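Clearing Your Own Table
Food courts want diners to tidy up after themselves. The small things on the table decide whether they do.
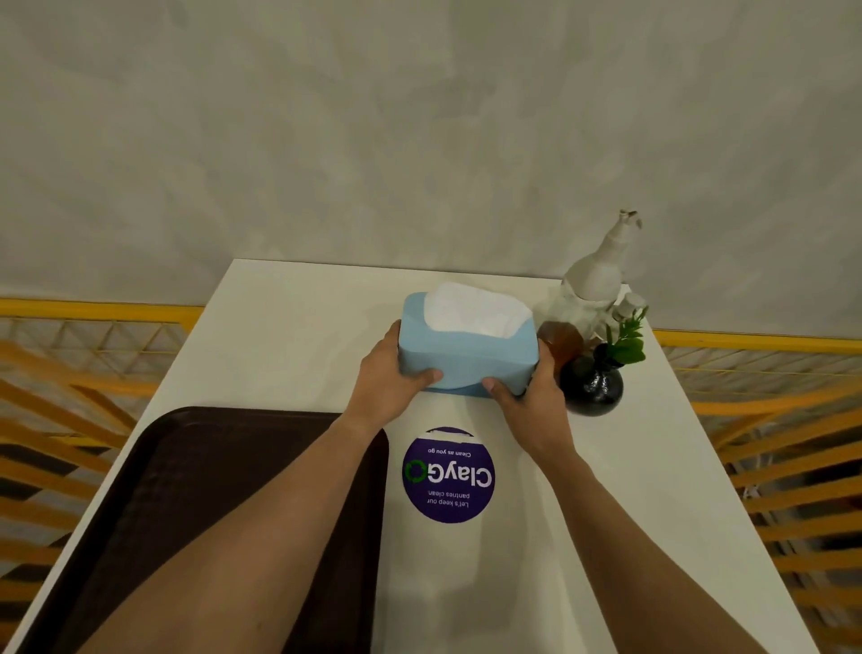

People will carry a tray back if the rack is on the way out, one regular at the Plernthorpe food court wrote to us in January, but put it by the restrooms and you can forget it.

The rack at Plernthorpe used to be by the restrooms. It was moved next to the main doors last fall, when the court put purple ClayGO stickers on its tables. The word is short for "clean as you go," and the idea is plain enough: take your tray, your cup and your trash with you when you leave.

The court seats 200 and can serve 700 lunches on a busy day. Trays are brown with a raised rim, which keeps a spilled soda off the floor. They stack 40 high before the pile starts to lean.

Tissues were the harder question. Loose napkins went everywhere, and the stalls paid for them separately. Gilchrist, which runs the noodle counter, asked for a shared box on each table instead. The ones in use now are light blue with an oval opening on top. A box is easy to pick up while you wipe underneath it, and it goes back in the middle for the next person.

Wiping is still the weak point. Diners return trays but leave rings and crumbs, and on a white tabletop every drop of sauce shows. Clerkero, the cleaning contractor, sends a cloth around every 6 minutes at lunch. Dry tissue does for crumbs. Anything sticky needs a damp cloth, and the court has started leaving a few at the rack.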